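Pirley Handling Practice Project
Progress report to the Sestora Fund
Jul 8, 2021

Work since April has gone into the draft rules for hand-held gripper work on clear acrylic. The draft now has 46 rules. Buchanan reviewed the first part and asked for clearer wording on where the jaws should be before contact.
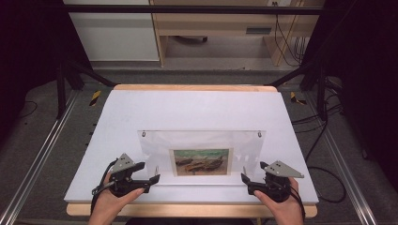

We rewrote that section. Operators start with both jaws open and level with the part.

Pre-use check

The pad faces must be looked at before each session, with nothing between them.

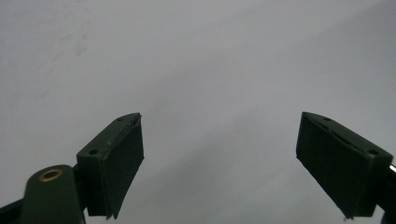
Gripper fingers open, nothing held.

Pad wear

Frayed pad edges are now logged. We have not set a replacement limit.
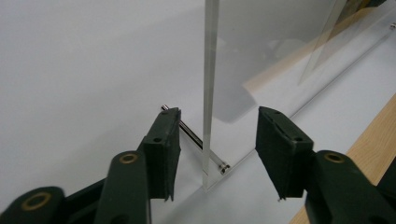

Tadia wants the limit stated in hours of use. We would prefer a visual standard and will bring both versions to the next review.

Clear parts

Panel edges are hard to see, so the rule asks operators to line up on metal pins where a part has them. 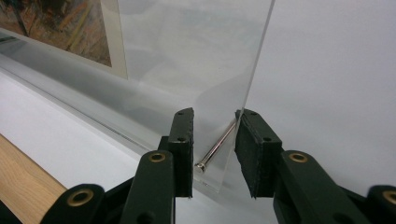 Budget

Spending to date is $811 on pads and printing. No change is requested.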